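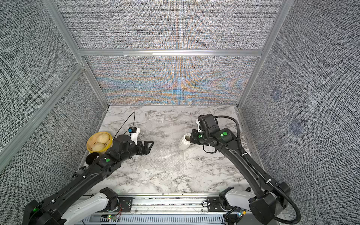 CELL INSPECTION CHECKLIST - TWO-ARM BENCH, AFTER STOPPAGE
Site: Majimbun workshop, bay 23
Cell controller: Clokik
Job running: Sorero (kitchen items, wrapping trials)
Date of check: 5 January 2020
Status: restricted running, see end

Reason for check
Right arm stopped mid-lift with a cup in the gripper. Controller logged fault 126 (joint load over limit). Operator cleared it and restarted without going in to look. Same fault again on the next lift. E-stop pressed second time, cell left alone till I got there. No injury, nothing broken.

1. Emergency stop
Front button - OK. Latches, both arms drop to hold.
Rear button - OK but stiff. Needs a proper shove. Order a new one.
Reset needs key - NOT OK. Key was left in the switch. Taken out, now in the desk drawer.

2. Enclosure
Posts and crossbars tight - OK.
Fabric panels fixed at edges - OK. One clip missing low down at the back, replaced.
Nothing leaning on outside of panels - NOT OK, two trolleys. Moved.

3. Arms and mounting
Base rail bolts - OK, all marked with paint pen, no marks shifted.
Shoulder joints, play by hand - left OK, right OK.
Wrist joints, play by hand - left OK. Right has a little bit of play, same as in August. Watch it.
Joint noise at slow speed - OK both.

4. Cables
Left arm, camera cable - OK. Loop is a bit generous, could catch on tall items. Shorten when somone has time.
Right arm, gripper cable - NOT OK. This is the fault, I'm fairly sure. Cable had crept through the ties near the elbow, so with the wrist turned right over it went tight and the arm was pulling against it. Load goes up, controller trips. Ties cut and redone with more slack. Ran the same turn by hand ten times after, no pull.
Jacket wear - scuffed at second tie, no wire showing. Sleeve fitted.
Loose wires round the small boards by the rail - NOT OK. Tidy up and cover. Not the cause, still don't like it.

5. Grippers
Fingers straight, screws tight - OK both.
Pads - left OK, right worn at the tip. Swap at next service.
Grip force as set - NOT OK. Right was set for the heavy items from the last job. Too much for a cup. Put back to the Sorero value.
Releases on stop - by design it holds. Operator thought it would let go and had a hand ready underneath. Go over this at the next briefing please, everyone.

6. Bubble wrap handling
Added to the list today as it wasn't on there and should be.

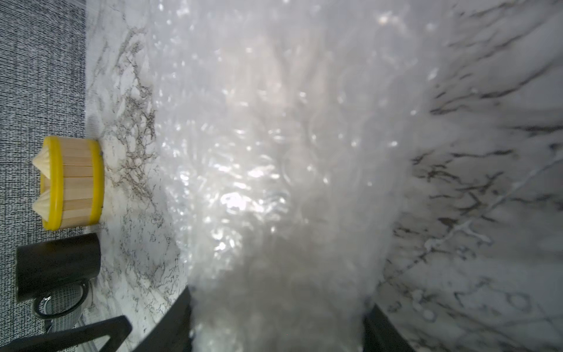
Sheet size within limit - no limit written anywhere. Setting one: 500 mm longest side till further notice.
Sheet clear of wrist camera before arm moves - NOT OK. Wrap bunches up in the fingers and gets in the way of the view. Program carries on regardless. Needs a check step putting in.
Scraps in joints or under grippers - one small peice found under right gripper housing. Removed. Didn't cause the trip as far as I can tell.
Sheet taken away between runs - up to the operator. Make it a tick on the run sheet.

7. Table and items
Surface clean, no grit - OK.
Items kept back from the edge - NOT OK. Things get pushed to the side to make room and then the arm has to reach round them. Mark a line with tape.
Glass or anything sharp - none on the table, leave it that way.
Food items - allowed, but bin them end of shift.

8. Log and hours
Right arm at 3,000 hours, service due now. Left same.
Fault log saved to Livier share before reset - first one NO, second one yes. First is lost. SAVE THE LOG BEFORE YOU CLEAR IT.

Outstanding
Rear stop button - order
Right gripper pads - order
Cover for boards
Check step in wrap program
Tape line on table
Right wrist play - measure properly at service

Running allowed at half speed, one person at the front button the whole time. No wrapping runs till the check step is in - cup and basket work only. If 126 comes up again stop, leave the arm where it is, save the log and ring me. Don't restart it.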